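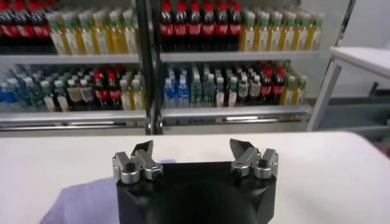

White tabletop, with a pale lavender cloth.

Kalard worktop and table surfaces: frequently asked questions

Last revised 2/7/22

These answers cover the Kalard range of white and light grey tops sold for desks, benches and utility rooms. They apply to tops supplied cut to size and to complete tables. For the older Paltisel range, see the separate sheet, as the edging and the fixings differ.

ORDERING AND SIZES

What is the top made of?
A particle board core faced on both sides with a melamine surface. The underside is faced to the same weight as the upper side so that the panel stays flat. The standard thickness is 25 mm.

What is the smallest piece you will cut?
400 mm by 400 mm. Smaller pieces cannot be held safely on the edging machine. If you need a narrow strip, order a larger piece unedged along one side and cut it yourself.

How accurate is the cutting?
Plus or minus 1 mm on length and width. Corners are square to within 1 mm over the full depth of the panel. If the top has to fit between two walls, measure at the back, the middle and the front, and order to the shortest of the three less 4 mm.

Can you cut holes for cables?
Yes. The standard hole is 60 mm across and takes the usual plastic liner. The edge of the hole must be at least 85 mm from any edge of the panel. Give the position of the centre of the hole, measured from the back left corner as seen from above. Orders that give the position from any other corner are returned for correction.

Can I change an order once it is placed?
Until it goes on the cutting list. After that the panel has already been allotted and the order stands.

FITTING

Do I need to leave the top in the room before fitting it?
Yes, for 48 hours, flat, with the wrapping opened at both ends. Do not lean it against a wall or a radiator.

What screws should I use?
Screws for particle board, 4 mm in diameter, entering the top by no more than 18 mm. Add the thickness of the bracket or rail to get the overall length. Drill a 2.5 mm pilot hole first. A screw that is too long will raise a bump on the upper face, and this cannot be pressed back.

How far apart can the supports be?
600 mm for general use. For a heavy printer, a vice or anything else that stands in one place all the time, put a support directly below it. Tops longer than 1,800 mm need a rail along the back edge as well as the legs.

Can I join two tops?
Yes, with worktop bolts from below. Joints must be sealed along their whole length before the bolts are tightened. Item 206 in the parts list is the joint kit – three bolts, a tube of sealant and a template. The template is for the 25 mm top only.

Can I fit a clamp to the edge?
Clamps with a pad of 40 mm or more across are suitable. Put a piece of thin ply or hard card between the clamp and the underside. Small screw clamps crush the core over time, and the first sign is usually a fine line in the surface just in from the edge.

CLEANING

What should I clean it with?
Warm water and a little washing-up liquid on a soft cloth. Dry it afterwards. Standing water does no harm to the face but will get into the edge joint if left overnight.

How do I remove ink?
Use surgical spirit on a white cloth, working from the outside of the mark inwards. Ballpoint comes off readily. Permanent marker may need three or four goes. Do not use a coloured cloth, as the spirit can carry the dye.

Can I use cream cleaner or a scouring pad?
No. Both dull the finish. The dull patch then holds dirt and looks grey against the rest of the top, and there is no polish that will restore it.

Why does my white top look yellow in one place?
The usual causes are heat, tobacco smoke and rubber feet. Some rubbers mark light surfaces after a few weeks of contact, and the mark is in the surface itself and cannot be wiped off. Put felt or clear plastic pads under monitors, scales and other equipment with rubber feet.

HEAT AND DAMAGE

How hot can a pan or cup be?
Mugs of tea and coffee are fine. Pans, irons, glue guns and soldering stands need a mat. Damage from heat shows as blistering or a brown ring and is not covered by the guarantee.

The edging has come away. Can I stick it back?
Short lengths can be refixed with contact adhesive. Clean both faces, apply a thin coat to each, wait until touch dry, then press together with a block of wood. If more than 44 mm has lifted on a top still under guarantee, contact us before doing anything to it.

Can chips be filled?
Chips at the edge can be filled with the repair paste sold under the Hlongwane name, in shade W2 for white. Fill slightly proud, leave for a day and level with a sharp blade held flat. The repair will be visible from close to. Chips wider than 5 mm tend to lose the filling again.

Can the top be painted?
It can, with a suitable primer, but painting ends the guarantee and we do not offer advice on it.

DELIVERY AND GUARANTEE

Who delivers?
Parkar deliver all full-size tops. The delivery is to the kerb, by one person, and tops over 30 kg need someone at the address to help lift. Small panels go by post.

What if it arrives damaged?
Write "damaged" beside your signature, keep the wrapping and send photographs within three working days. Include one of the whole panel and one of the label. Claims go to Kevin Horgan in the orders office. Questions about fitting go to Lâm Lương.

How long is the guarantee?
Five years in the home, two years in a workshop, school or office. It covers lifting of the surface, failure of the edging and bowing of more than 3 mm per metre. Scratches and normal wear are excluded.

Do you take back old tops?
Only offcuts and whole tops of our own make, unpainted, with screws removed. Ring first – the yard has limited room in July.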